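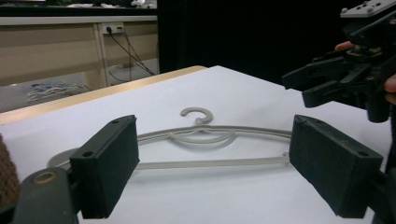
Posted by the tired one at Cillelell Street
21/04/2020 | Filed under: House, Closets, Moaning | 9 comments

OK so. Hangers.

Quick post, bread is in the oven and I have maybe half an hour before it wants me. Said I'd do the bedroom closet next and I am doing the bedroom closet. Sort of. I'm doing the hangers, which turns out to be a whole job on its own and I'm annoyed about it.

Background for anyone new. We moved in last July, threw everything in the closet in one afternoon and shut the door. Whatever hangers came with us, came with us. Wire from the dry cleaner, fat wooden ones from my aunt's hall, the clippy skirt kind, kids' ones (we have no kids in the house now), and plain plastic in every color a discount store ever sold. All jammed on one rail. You pull out a shirt and three others come with it and one goes down behind the shoe boxes and lives there.

So the plan was everything off the rail, clothes on the bed, hangers sorted by type, keep one type. Simple.

The winner is the light gray plastic one. Curly hook, straight bar along the bottom, little round loop at the neck. Nothing fancy. I've come to like it a lot. The bar is the thing for me. I fold pants over a bar, always have, and the ones without a bar are no use to me at all, I don't care how slim they are. And gray goes with everything, or at least doesn't fight with anything. When the door's open it all looks calmer. A pink hanger in the middle of white shirts, my eye goes right to it.

I did the sorting on the white table, not the bed. Recommend. On the bed the hangers hook into the blanket and into each other and you end up holding a sort of chandelier. On a table they lie flat and you can see straight off which ones are bent. Lay it down, look at the bar, keep or toss. Goes fast once you're in the rhythm.

What went:

Wire. All of it. Tied in a bundle by the front door for the dry cleaner when they open up again, whenever that is. They used to take them back. If not I'll ask on the street group, somebody always wants wire for tomatoes.

Anything with a crack near the hook. You think it'll hold and then you put a winter coat on it.

The padded satin ones. Sorry. Two were a wedding gift. They take up the room of four normal hangers and everything slides off them anyway.

Clippy ones, kept a few for skirts, the ones where both clips still bite. The rest had gone soft.

What stayed: the gray ones, and the big wooden ones but only for coats, and those are moving to the hall.

Now the bit I got wrong. I did not have enough gray ones. Course I didn't. Got to the end of the shirts and there was still a pile of sweaters on the bed looking at me. Then remembered you shouldn't hang sweaters in the first place! They grow shoulders. So sweaters got folded and went on the shelf, thick knits at the bottom, thin on top, and that saved the day really. The brown fuzzy stuff in particular should never see a hanger. It stretches if you so much as look at it.

Still short though. I've ordered a box of the Prusteck ones, which look close enough in the listing. We'll see about the color, gray on a screen is anybody's guess. Delivery says next week, which right now could mean anything. Trevaskis had them cheaper but only in packs so huge I'd be hanging up dish towels.

Order on the rail, since people asked last time with the coat post. Left to right: long things, then jackets, shirts, pants over the bar, skirts at the far end. All hooks facing the same way. Yes I'm that person. It does make it easier to grab a whole armful and lift it off in one go, and if you ever move house again (I am not, ever) you'll be glad.

I don't do the thing where you turn the hooks backward and see what you've worn after six months. Tried it. Forgot which way was backward by week two. Also I've worn the same two pairs of sweatpants since the middle of March so the results would be a bit unfair this year.

Took me most of the morning, with a stop for coffee and another stop for trying on a dress from before. It doesn't zip. It's gone back on a gray hanger anyway, I'm not ready to talk about it.

Donation bag is in the trunk and will stay there untill the drop-off place opens. Please nobody tell me it'll still be there at Christmas, I know.

Next up is under the bed, where there's a Stimen storage bag I haven't unzipped since the move and I truly don't know what's in it. Might be the good towels. Might be cables.

Also I owe the person who asked for the bread recipe teh bread recipe. It's coming. Timer just went, got to run.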